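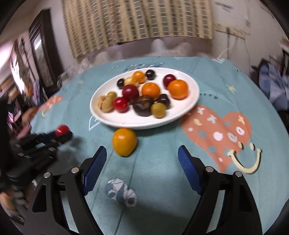 Home Visits Markets Gardens Archive Contact
Search this site Go

Susari open day, Tromar

Susari is a fruit wholesaler on the edge of Tromar, and it opens its doors to the public on one Sunday in December. We took the number 39 bus from the station, which stops by the gate. Entry was free and the doors opened at ten. By half past there was already a queue for the cold store.

The visit starts in the loading hall. On an ordinary working night it handles 3000 crates, most of them citrus at this time of year. The floor was clear for visitors, with a taped route past the scales and the two sorting lines. One line was running for the day with mandarins, and you could stand close enough to see the small ones drop through to the lower belt. It is loud, so most of the talking was left for the end of the route.

Next comes the cold store, where groups are let in for a few minutes at a time. Bring a coat. Plums and apples are kept at one end and the citrus at the other. Our guide said that most complaints from shops are about fruit that has been chilled and warmed too many times between the grower and the shelf. She also showed us how the pallets are numbered. The one in front of us was 1220, and from that number the office can look up the grower and the day of picking.

I had come mainly for the variety table. It was laid with a teal cloth printed with cartoon hearts, clearly chosen with children in mind, and the fruit was mixed together instead of being sorted by kind. There were mandarins, red plums and dark ones, and several things I don't see in our local shops. A pepino melon, for those who haven't met one, is a mild fruit from South America, related to the tomato and best eaten on its own. Longans are peeled like lychees and have a dark stone in the middle. Passion fruit is ready when the skin wrinkles, and a smooth one should be left out for a few days.
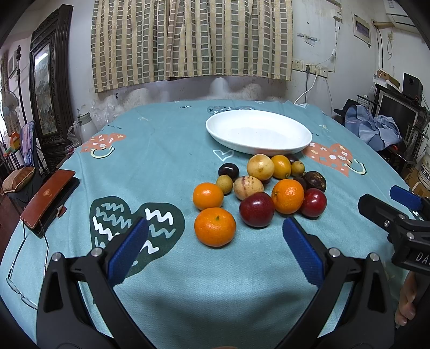

Mandarins, plums, pepino melon and passion fruit on the variety table at Susari.

From there the route goes through to the shop. Olatunji, the bakery from the other side of Tromar, had a stall by the door with plum slices and coffee. The slices were good – a bit heavy on the cinnamon. Illine marmalade was on sale next to it, and I bought a jar of the mandarin one. Loose fruit was sold by the bag at the trade price, cash only, so go to the machine in town first.

The whole round took us an hour and a half, including the wait. There is one flight of stairs up to the shop and a lift beside it. The toilets are back by the loading hall, so use them before you go up. The last bus to the station leaves at ten past four.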